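Buying a Clasto arm: common questions

How much should we budget?
Allow $2,000 for fingers, cables and spare covers on top of the arm itself. Freight from the Brirkar depot is quoted separately.

How long is delivery?
Some 20 working days once the deposit clears.

Can we trial one first?
Yes. Call Oisín Ó Ceallaigh in sales. The trial fee is $300 and comes off the purchase price.
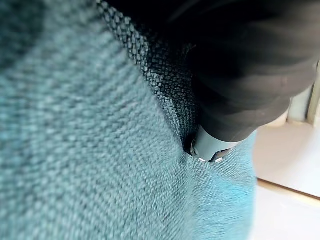 Do we need to buy a service plan in the first year?
The first year is covered by the warranty. After that a plan costs $41 a month, and you can cancel it at the end of any month.

Prices are in Australian dollars and include GST.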